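How Do You Teach a Robot to Handle Cloth?

Think about the last time you folded a T-shirt. You probably didn't think about your fingers at all! For a robot, cloth is one of the trickiest things in the whole house, and one of the best ways to teach it is for a person to do the job first, using the robot's own arms. 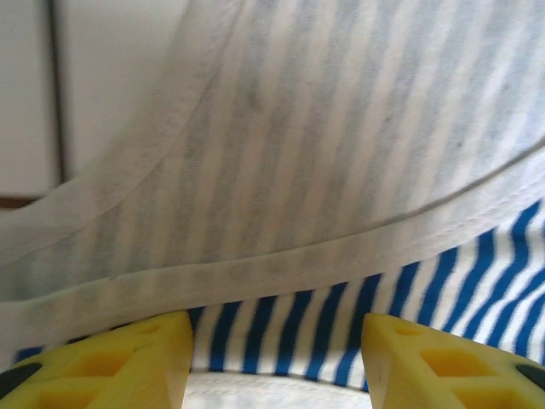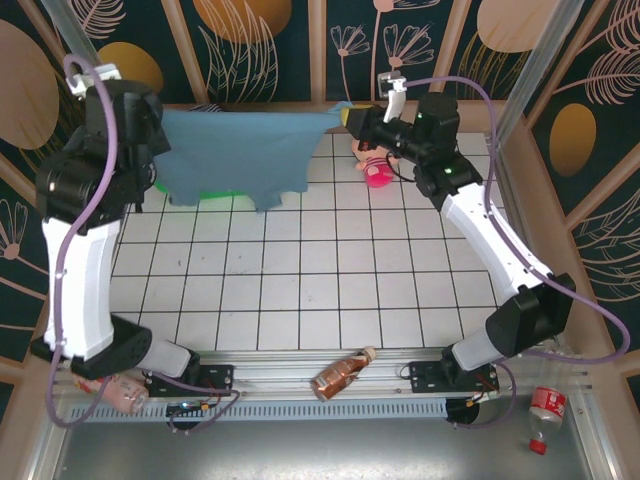

By the Flutell Kids science desk
Reading time: a snack and a half

Why is cloth so hard?

Pick up a wooden block. Turn it over. It's still the same shape, right? Now pick up a sock by the toe. It flops. Pick it up by the heel and it flops a different way. Drop it on the floor twice and you'll get two different sock shapes, and neither one looks much like the sock in the drawer.

Robots are terrific at doing the same thing again and again. A robot in a car factory can go to exactly the same spot all day long. But a towel is hardly ever in exactly the same spot, or in the same shape, and it changes the moment you touch it. Cloth also hides parts of itself. Where's the corner? It might be tucked under three other bits of towel.

You could try writing instructions for the robot. "Move forward. Close fingers. Lift." That works for one towel lying in one way. Then somebody bumps the table and you have to start over. So robot teachers often do something much more fun: they show the robot.

Two ways to show a robot

The first way is to take the robot by the hand. The teacher holds the robot's arm and gently moves it through the job, a bit like a coach guiding your arm through a tennis swing. The robot's joints (the bendy places, like your elbow and wrist) have sensors in them that keep track of how far each one has turned.

The second way is by remote control. Grown-ups call it teleoperation, which is a big word for "working from over here while the robot moves over there." The teacher might use two handles, or a pair of special gloves, or even a second set of arms. If the teacher's left hand goes up, the robot's left arm goes up. If the teacher pinches, the robot pinches. It feels a little like having a very slow, very polite twin.

At the Dutumstead robot lab in Cledport, the teachers like the remote control way for jobs that need two arms. Moving two robot arms by hand at once is a real stretch, especially when both have to pinch something! Try holding up a bedsheet by its top corners, the way the two arms in the second picture are holding up their cloth. Now imagine doing it through somebody else's hands.

What the robot remembers

While the teacher works, the robot's computer is busy taking notes. Up to 30 times every second it saves where each joint is, whether the fingers are open or closed, and what the cameras can see.

The cameras matter a lot. One can sit beside or above the work area and look at everything at once, which is how you get a view like the second picture. Another can ride along near the robot's wrist. That one gets very close! The first picture is a wrist view, with two yellow fingers poking up from the bottom and striped cloth filling most of the rest. From up there you can see a thick hem with a line of stitching. Hems are useful clues, because a hem tells you that you've found an edge.

One complete try, from start to finish, is called a demonstration. Teachers do lots of them. The Dutumstead team wanted 100 for their first cloth job and then kept right on going until they had 600. They changed things on purpose, too: different cloths, different wrinkles, different starting places. If every lesson looked the same, the robot would only learn that one lesson.

Then comes practice for the computer. It goes through all the saved demonstrations looking for patterns -- when the camera sees this kind of edge, the hand usually moves that way. After plenty of that, the teacher lets go of the controls and the robot has a turn alone.

Does it get it right?

Sometimes! And sometimes it grabs the air beside the towel. That's useful to know, so the teachers go back and give it more lessons on the part it finds hard. They might start with the cloth already slipping, and show the robot how to catch it again. Robots need to see fixes as well as perfect tries.

Try it yourself: be the robot

You need a friend, a dish towel, a scarf for a blindfold and two pairs of clothespins or kitchen tongs.

Spread the towel out on the table, then scrunch it up. One of you is the robot and holds the tongs (no fingers allowed!). Have a go at folding the towel in half. Pretty wobbly, isn't it?

Next, put the blindfold on the robot. The other person is now the teacher, and stands behind and guides the robot's wrists through the fold. Do it five times, scrunching the towel in a new way each time. Keep the blindfold for the lessons only, then take it off and let the robot try alone.

Swap places and do it again. Which was harder, teaching or learning? If you want a real challenge, try a fitted sheet. Plenty of grown-ups can't fold those either.

Words to know

Gripper: a robot's hand. Some have two fingers, some have more.
Joint: a place where a robot arm can bend or turn.
Demonstration: one try at a job, done by a person to show the robot how.
Teleoperation: moving a robot by remote control.

More from Flutell Kids
Why Do Robots Have Elbows?
500 Years of Clockwork Animals
Inside the Rajput Kite Workshop
How Does a Camera Know What's Close?
Make a Paper Gripper With Straws and String

Contact Flutell Kids | For teachers | Copyright Flutell | Back to top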